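# Can a robot do your chores yet?

Suppose you ask your little brother to tidy his shoes. He will moan, kick one under the sofa and tell you it's done. It takes him two minutes. Now suppose you ask a robot. The robot won't moan, but you may want to bring a sandwich.

Tidying is made of lots of small jobs squashed together. You spot a thing, decide what it is, reach for it, hold it without crushing it and let go in the right place. You learned all that before you could spell your name. A robot has to be taught every bit, and then taught again when somebody moves the box.

Up close, a workplace can be a muddle of bright yellow panels, pegs, thin metal rods and round fittings with holes in the middle. Try picking one rod out of that lot in woolly gloves.

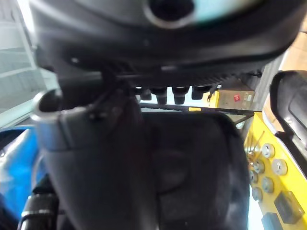 **Why can a robot build a car but not empty a dishwasher?**

A car factory keeps everything in the same place, so the robot can repeat one movement all day. Your dishwasher is different every evening, and somebody has always put the spoons in upside down.

Shop work sits somewhere in between. The shelves stay put, but the things on them come in all shapes. Glenys Rowlands, who ran the stockroom at Griffiths for 31 years, could fill a bin while talking about her knees. A robot needs its full attention for that, even one with five fingers on each hand – and fingers are fiddly, as anyone learning the recorder will tell you. Flat pads, little caps and parts shaped like insoles each want a different sort of grip.
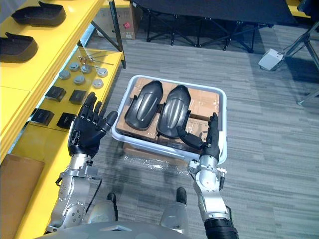

## So who is doing the washing-up tonight?

You are, I'm afraid. Robots can vacuum a floor, carry boxes round a warehouse and mow a lawn. Folding a fitted sheet is still hard for them, though it's hard for grown-ups too.

Try this at home: put on oven gloves, shut one eye and move 7 buttons from a saucer to a cup. Rhun Gronow, aged nine, dropped five and blamed the cat.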